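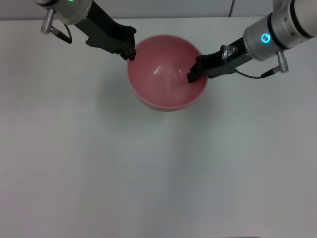

Photo credit: Hidetside Robotics Workshop

Split release (two-arm handling)
By Keisha Crenshaw
Jul 4, 2025

Split release is a fault in two-arm robots where both grippers are meant to be holding the same thing and one of them lets go early. I've also heard it called "dropping a corner", but split release is the name we use at Hidetside, so that's what I'm sticking with. It mostly turns up with bowls, trays and anything else you'd pick up by the rim with both hands.

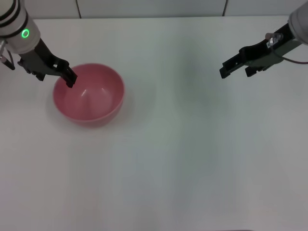

The usual cause is dull, I'm afraid. Each arm keeps its own idea of whether it has a grip, and if those two ideas drift apart by even a moment, one gripper opens while the other is still pulling. The bowl swings round the finger that's left – or pings off across the table, which is how I learned to stand further back. A thin, shiny rim makes it worse, as the fingers can slide a little and the controller still thinks all is well.

History

The case people ask me about is the one at Nisitbridge in May. They were running a bowl-lifting job on Bakilana, our control software, and logged 1566 lifts before anyone went through the records properly. Split release had happened 20 times. Nothing had been flagged, because the software only checked for a grip at the start of each lift.

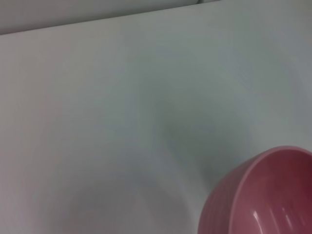
I spent 7 days going back through those logs with a lot of tea. Nearly all the bad lifts had the same pattern: the left arm reported a good grip, the right arm timed out waiting for it, and then went back to its rest position as if the job was done (very polite, very unhelpful!). Zestbridge had seen the same thing on their own cell and put it down to worn finger pads. I still think the pads played a part, but new ones didn't cure it for them. 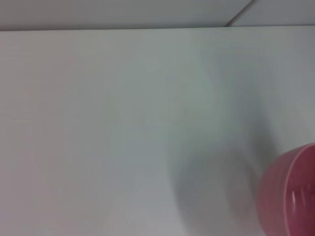 Safety

A light plastic bowl won't hurt anyone much. A full pan could, and so could an arm that springs back when the load goes. The fix in Bakilana 2 makes both arms stop and hold if either one loses its grip, and it needs a person to clear the fault by hand. Keep clear of both arms until that's done, including the one that looks parked.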